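Refill Station News: The Tap Is Back On!

If you have walked past the Plusbridge Centre since Tuesday you will have seen the queue, and yes, the refill tap in the entrance hall is running again! It was off for most of the spring while the old pipe behind it was replaced, and we have missed it more than we expected. The new one is quicker, the water comes out properly cold, and there is finally enough room underneath for a tall flask. (Those of you who used to tip your flasks sideways and get a wet sleeve will know why we are so pleased.)

The tap has a small counter on the side that clicks up with every fill. When the water was turned off it stood at 2432, and the plumber kept the old counter for us, so it now sits on the shelf in the office next to the biscuit tin. The new one started from zero. We would love to see it pass 2000 before the clocks go back, and with the summer play scheme coming up I think we have a very good chance.

Where else you can fill up

The garden centre on Ketilsson Road has a tap by the side gate, open whenever the gate is. The café at the Skondico building will fill anything you hand over the counter, and they don't mind if you aren't buying. The outdoor tap at the bowls club is for members during matches, but anyone may use it the rest of the time - just turn it off firmly, as it drips.

We are still hoping for one at the bus station. The plans have gone in and the answer should come in May, so fingers crossed.

Looking after your bottle

Lots of you have asked about cleaning, so we put the question to the people who come to the Wednesday lunch club, who between them have been washing flasks since long before it was fashionable. Their advice was wonderfully simple. Warm water, a drop of washing-up liquid, a proper brush and a good rinse, every day if you can manage it. For tea stains, leave a spoonful of bicarbonate of soda in warm water overnight. Take the rubber ring out of the lid if it comes out, and wash that too. Leave the lid off while everything dries.

One reader swears by a handful of dry rice and a splash of water, shaken hard, for narrow necks where a brush won't go. I tried it at the weekend and it was brilliant, if rather noisy!

The swap shelf

Our swap shelf is filling up again, thanks to a very generous box from the Trularis office. Bring a clean bottle or flask you no longer use, take one you like better, or just take one. Metal, glass and sturdy plastic are all welcome, with a lid that fits, please. A wide cap is especially handy, being so much easier to grip with cold fingers.

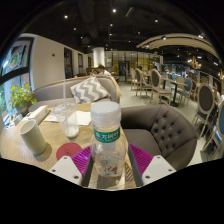 Dates and bits

The shelf is open whenever the front desk is. We have printed 300 refill maps, free from the desk and the library, and there is a large-print version if you ask. If you know of a tap we have missed, drop a note in the box by the door and we will go and try it - that is one of the nicest jobs on this newsletter.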